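**Gristevard board** is the common name for a type of activity board sold for babies and toddlers. It is an upright wooden panel fitted with latches, zippers, switches, wheels, and other household hardware, and it is meant to be explored by a child sitting or standing in front of it. The type is named after Gristevard, a children's goods brand from the town of Vuledberg, which describes its board as the original. That description is disputed, as boards of much the same kind were being made at home and in daycare centers long before the brand existed.

Gristevard boards are marketed as learning tools and usually cost more than comparable toys. Claims that they speed up fine motor development, lengthen attention span, or prepare children for dressing themselves have been repeated widely in gift guides and parenting blogs. Very little independent evidence supports them.

## Name and origin

According to the company's own account, the board was designed by its founder, Rory Ritchie, after watching a child ignore a shelf of toys and play with the latch on a kitchen cabinet. The story appears on the packaging and in nearly all press coverage. It has been told in at least one other form: an early catalog gives the latch as belonging to a garden gate, and makes no mention of the toys. Neither version can be checked, and it is a familiar kind of story in the toy trade.

Ritchie has no published background in child development. Early advertising used the phrase "developed with experts," without naming any. The phrase was later changed to "inspired by experts" and then dropped from the box, though it survives in the listings of several online sellers.

"Gristevard board" is now used loosely by parents and resellers for any panel of this kind. The company objects to this use. Critics of the company have pointed out that the general terms "busy board" and "latch board" are older, describe the object better, and carry no brand.

## Design

The standard model is a flat panel with rounded corners, held up by a pair of folding feet. It can also be screwed to a wall. The hardware is arranged in groups that the manual calls "stations." A typical board has:

- a sliding bolt, a hook and eye, and a turning latch
- a zipper and a strip of hook-and-loop tape
- a rocker switch and a dial, neither connected to anything
- a caster wheel
- a small door with a mirror behind it

There are no batteries in the standard model. A later version added lights to the switches. It was praised by some buyers for giving the child a visible result, and disliked by others who had picked the board because it was silent and unpowered. The company has sold both ever since and recommends each of them as the better choice in different parts of its website.

The hardware itself is ordinary. Owners who have replaced broken parts report that the bolts and hooks can be bought at any hardware store, and the thread sizes are standard. The zipper is the part most often said to fail. It is glued into a slot and can't be replaced without taking off the back panel, a step that voids the warranty.

## The Prorness stages

Gristevard sells its boards together with a guide called **Prorness**, a coined word with no meaning outside the company. The guide divides the first years of life into six stages and assigns each a set of actions on the board, such as "spin," "slide," and "unfasten." Parents are encouraged to note the date on which the child first completes each action.

The stages resemble the milestone charts found in general baby care books, but they are narrower and more exact than those charts tend to be. The guide gives no source for its age ranges. Some of the ranges were moved between the first and second printings, without comment, and in each case the change made the board suitable for a younger child.

The wording of the guide has drawn more complaints than the board itself. Several passages suggest that a child who skips a stage may "carry the gap forward." There is no recognized basis for this. Babies differ a great deal in when they begin to pinch, twist, and pull, and a baby who has no interest in a sliding bolt may simply have no interest in a sliding bolt. A reader of the guide could easily come away thinking that something was wrong. The current printing includes a line in small type advising parents to speak with a pediatrician about any concern.

## Claims and evidence

The claim most often repeated is that children who use the board show a 38 percent improvement in fine motor skill. The number comes from a company leaflet. The leaflet describes a group of nine children who were given boards to use at home, and whose parents filled out a questionnaire before and after. Problems with this work include the following:

- There was no comparison group. Babies and toddlers get better with their hands as they grow, with or without a board.
- The parents knew what was being measured and had been given the product free.
- Several of the questions asked about the board directly, such as whether the child could open its latches. Practice on the latches would be expected to help with that.
- The full results were never released.

The company has also stated that over 2,000 families have "seen the difference." This appears to refer to the number of people who returned a registration card. The card had a box to check beside the words "My child enjoys the board," and enjoyment is the only thing it asked about.

Supporters answer that a toy shouldn't need a clinical trial, and that handling small objects is plainly good for a young child. The second point is widely accepted and would apply equally to stacking cups, a cardboard box with a lid, or a drawer of plastic containers. What has never been shown is that the board does the job better than those things, and it is the "better" that buyers are asked to pay for.

A separate claim, that the board reduces screen time, rests on customer reviews. It's hard to say what the reviews show. Families who buy an unpowered wooden toy may well have been limiting screens already.

## Safety

Any panel covered in hardware raises the usual questions about small parts, pinched fingers, and tipping. The folding feet on the first model were short, and a child pulling up on the top edge could bring the board forward. Longer feet were fitted later. The company called the change an upgrade and did not offer the new feet to existing owners until September of the following year, after complaints had been collected on a parents' message board in Vuledberg.

Secondhand boards should be looked over before use. Points commonly raised by reviewers are:

- loose screws, above all behind the caster wheel
- a cracked or lifting mirror
- a missing zipper pull, whose absence leaves a sharp stub
- short feet of the original type

The manual says that a child should be supervised at all times while using the board. The same manual, a few pages on, promotes it as a way for parents to "get a moment back." Reviewers have found these two statements difficult to fit together.

There is also the matter of what the child learns. A toddler who becomes good at sliding bolts has become good at sliding bolts, including the one on the basement door. This complaint is often made lightly, but some parents have reported moving their cabinet and door hardware higher after the board came into the house.

## Competitors and imitations

The main rival is made by Stöcker, whose panel is smaller, sold without a guide, and advertised only as a toy. It has a replaceable zipper. Comparisons in buyers' forums tend to rate the two as about equal for play, with Gristevard ahead on finish and Stöcker ahead on repairs and price. Stöcker has made few claims about development, and so has had few to defend.

Unbranded copies are sold in large numbers online. Quality varies, and photographs in the listings are often taken from other sellers, so the board that arrives may not match the one shown. Stated age ranges on these copies shouldn't be relied on.

Homemade boards remain common. Plans circulate freely, and most call for a sanded plank and whatever hardware is on hand. The usual cautions apply: screws must not come through the back, old paint should be avoided, and nothing small enough to swallow should be attached in a way that a determined child could undo.

## Reception

Press coverage has been mostly favorable and mostly brief. Much of it consists of gift lists in which the product text closely follows the company's own. Longer reviews are less enthusiastic. A frequent observation is that children play with the board intensely for a short period, drift away, and return to it now and then. The Prorness guide treats this drifting as a sign that the child is ready for the next board in the range.

Day care workers quoted in reviews have generally liked the wall-mounted form, where several children can use it at once, and have been cooler about the guide. As of January 31, 2026, the company's website still carried the percentage from the leaflet, with no link to the leaflet itself.

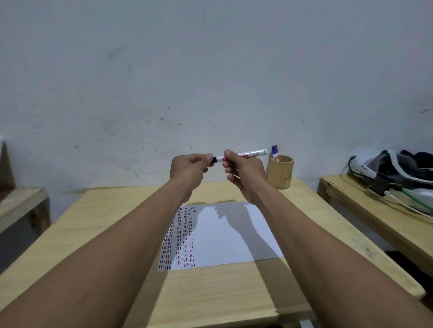
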